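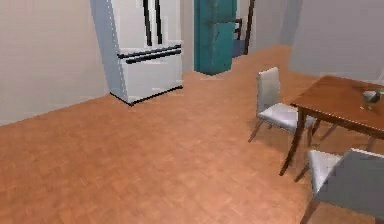 Week 3 of the rowing block

Switched the morning session from running to the rower at the start of July. The left knee was complaining after every downhill on the Hustville loop, and the gym on Paquette Street opens at 5:30, so there was no good argument for waiting.

The setup is plain. Four sessions a week, damper at 4, stroke rate held between 20 and 22. Three of the sessions are steady at a heart rate cap of 131. The fourth is intervals, 6 x 500 meters with two minutes of easy paddling between them. I log everything in Hulico, which still rounds split times to the full second – annoying when the change from one week to the next is half of that.

Numbers so far: total distance is 921 meters further per steady session than in week one, at the same cap. Resting heart rate has not moved. Body weight is down 3 pounds, and I would put most of that down to dropping the late-night cereal.

Deadlift stays in on lifting days, but only at 226 for sets of five. Going heavier the day before intervals left my lower back stiff and my stroke short.

Grip is the weak point. Calluses at the base of both ring fingers, one torn. Taped it and kept going.

Next block adds one longer piece, 60 minutes, same cap. The Ulach 10K is still on the calendar if the knee allows it.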